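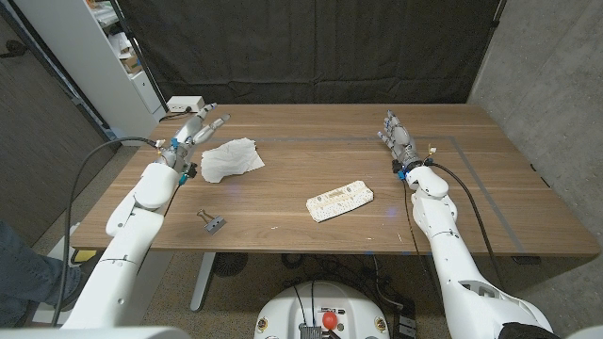

How long do we leave the oil on the walnut tops before wiping it back? 4 minutes on a thin coat, then off with paper towels along the grain until a fresh towel drags a little. Longer than that and it goes tacky, and you end up rubbing it out with more oil.

Nov 23, 2022

Bench tops, Espinoza job. Notes for me and whoever picks this up at Dratodbridge.

Went over the test top again this morning. The color is where Espinoza wanted it, a warm brown with no red showing. I sanded the last batch to 600 before oiling and I think that was too fine. The oil sat on the surface and the second coat did next to nothing. The October boards were stopped coarser and they took more oil, and they hold up better to a wet cup. Next one I'll stop earlier and see.

Things out on the table: a paper towel, crumpled, a small binder clip, and the white speckled block. Clip goes back in the drawer with the others. They get used for holding the job sheet to the clipboard and then they wander. If you find one on a top, pick it up, don't slide it. The handles will mark soft oil.

The thin dark outline toward the back and down the right side is the work area. Leave it on the wood for now. I want to know if the line ghosts after the top is cleaned, so please don't scrub it with solvent before I've had a look.

Power strip stays at the far left of the back edge. Elango Varghese asked for it to be moved underneath and I don't mind, but the screws we have are too long for that top. Need shorter ones.

Oil: the Tinach can is down to the last inch and has started to skin. Strain it or bin it. The Murker is thinner and smells less, but I've only tried it on offcuts. Lot 677 on the lid, in case it behaves differently from the next can. Paid 89 for it, receipt is in the folder.

Oily towels: flat on the rail outside until stiff, then the metal bin. No balls of towel left on benches overnight, please.

To do
Order screws
Ask Espinoza if the underside gets oil too
Wet cup test on the Murker offcuts, compare with October
Find the other speckled block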